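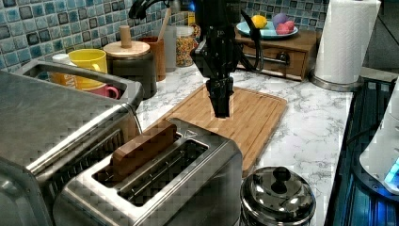

Stop Replacing Things That Work

Quick one because I have a bus to catch. The shared kitchen in our building in Iltport got a new kettle in February. The old one was fine. Bit of scale, lid a little stiff. Someone decided it looked tired, and out it went. That's the third perfectly good thing I've seen thrown out for looking tired, and I'm annoyed enough to write about it.

We have a word for food waste. We have bins for it, stickers, a whole week of posters. But a lamp that needs a two dollar switch? Landfill, no one blinks. My own parents kept a Volus fan going for decades with tape and a bread tie. Ugly as anything. Moved air.

And yes, I know the argument. New stuff uses less power, new stuff is safer. Sometimes true! A frayed cord is a frayed cord, get rid of it. But most of what gets tossed isn't dangerous, it's just old-looking, or it has a fault that takes ten minutes and a screwdriver. People don't look. They don't even turn it over.

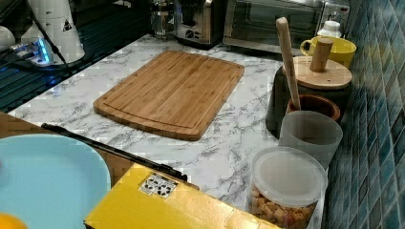
Ikitz Repair Club – Opinion Page

Take wood. A cutting board is about the easiest thing in a house to bring back. Sand it, oil it, leave it overnight, oil it again. I've had mine for 7 years and I've done that maybe twice a year, when I remeber. Friends of mine buy a new one every spring like it's a calendar. Same with knives. They go dull and people think the knife is finished. It wants a stone and a bit of patience, that's all.

Then there's the stuff made so you can't get in. Glued seams. Odd screws. I spent 2 evenings on a Cha radio last winter and the hard part was the case, the actual fix was one loose wire. I don't think every maker is out to get us. I do think they've noticed we don't complain.
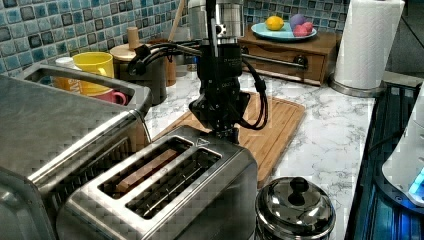
What I'd like is dull. Sell the spare part. Print the diagram. Put the price of a repair on the shelf next to the price of a new one, so people can see both before they reach for thier wallet. Start with the simple machines, too – a two-slot toaster with a plain steel body is bread, wire guards and heat, and there's no good reason for one of those to be a sealed box with a one year life. If a store can stock 6 kinds of phone case it can stock a lever and a heating element.

Until then, smaller things. Ask before you throw. Put it on the table by the door with a note saying what's wrong with it. Unplug it and leave the plug alone, please, people keep cutting them off and then we have to fit a new one. Keep the screws in a jar.

Anyway. Bus. If anyone knows where the old kettle went, I still want it.

05/04/2020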